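Questions I get asked about the Zultthorpe swap shelf

What is it, then?
It's a shelf (well, 19 crates now!) where you leave seeds you don't need and take ones you do. I started it with leftover beans and it got rather out of hand.

Do I have to bring something?
No, just come. Plenty of people take first and bring a packet back next year.

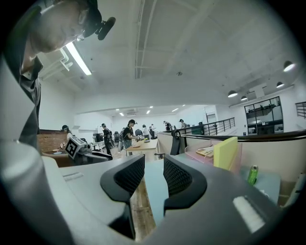 How do I label my packets?
Name of the plant, the year you saved it, and your village if you fancy. Pencil lasts better than biro. Britta Wiegand at Irnik does lovely little drawings on hers, but that's optional.

Can I reserve seeds? 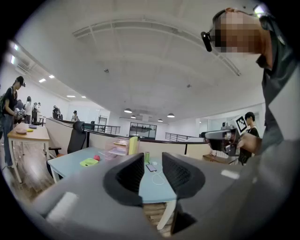
Reserving works by text only, and I'll keep a packet back for 35 days. Please send me the crate number as well as the name, I've got four sorts of purple bean and I will pick the wrong one. If your phone spends its life lying on a table like the one there, set yourself a reminder, as I'm hopeless at chasing people.

Do you take bulbs?
Only garlic, and only in May.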